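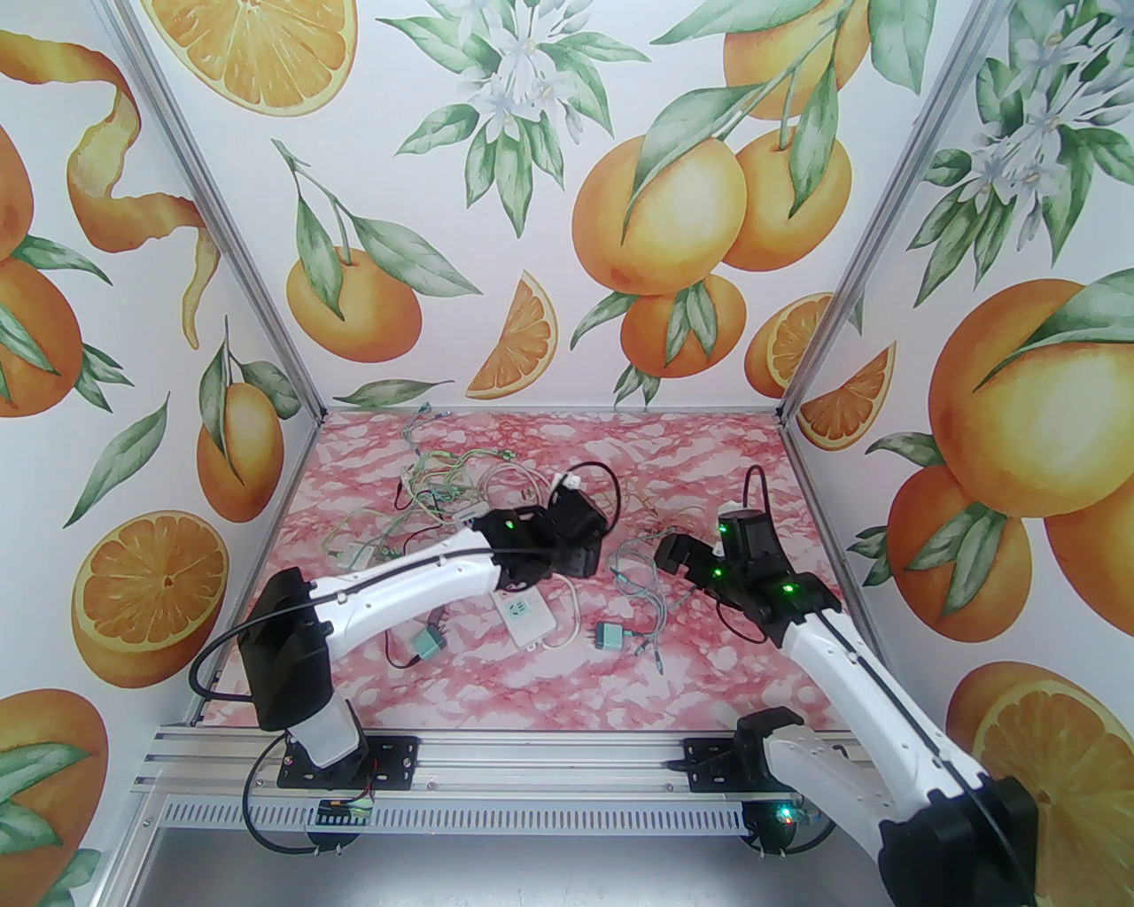

Okay, week 7, cables and connectors! I know some of you came to this course for the soldering and you're itching to get to it, but I want us to spend one session on plugs first, mostly so you stop yanking them out by the cord (I hear it from across the room, I promise). Start with color. When a plug is bright, like the two teal-green ones on that pink marbled floor, you can find it fast even with a mess of thin wires lying right behind it. Now think about your own bench, where everything is black on black, and you'll see why I keep handing out colored tape.

Second thing, grip. Hold the body of the plug, line it up, then push straight in. If it won't go, stop and look at it again before you lean on it. I've bent more pins than I'd like to admit!

For the lab in the Adgate room, work in pairs. Each pair gets a bag of mixed leads from the Covero bin. Sort them by plug shape, coil the long ones loosely, and put a label at both ends (both, please, I mean it). Write down anything you can't identify and we'll go through those together.

Reading: pages 98 on in the Gikell booklet. Skip the tables for now. Bring your tape next time, and a marker that works.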